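From: Ruwan Jayasinghe
To: shop-automation list
Date: 2019-06-02
Subject: Re: Zadeck open day, worth the drive?

Chaminda Mridha wrote:
> They had two arms going at Sarcombe and the crowd loved it.
> The rep told me 800 picks a shift, easy. I think we should
> get a quote before September.

Chaminda, I went too, and I'd hold off on the quote. 800 picks of what? I asked twice and got a brochure. I stayed through two demos and both used the same parts, set down by the same guy, who also cleared up between runs. Our bins don't come with a guy.

I did like how close they let us get. The work area was marked off in yellow tape on the carpet, and I had a decent look at the grippers.

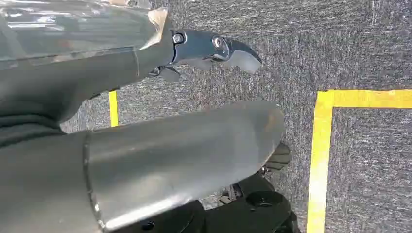

My other gripe is the floor. We have concrete with a drain running through it, and I'd want to see the thing run on that for a full week. The rep said he'd "circle back." If anyone on the list has one in daily use, please write to me. I don't need another video.

Ruwan

Recent threads
Medidari feeder jams again
Zadeck open day, worth the drive?
Đào controller manual, anyone have a PDF?
For sale: 16 parts bins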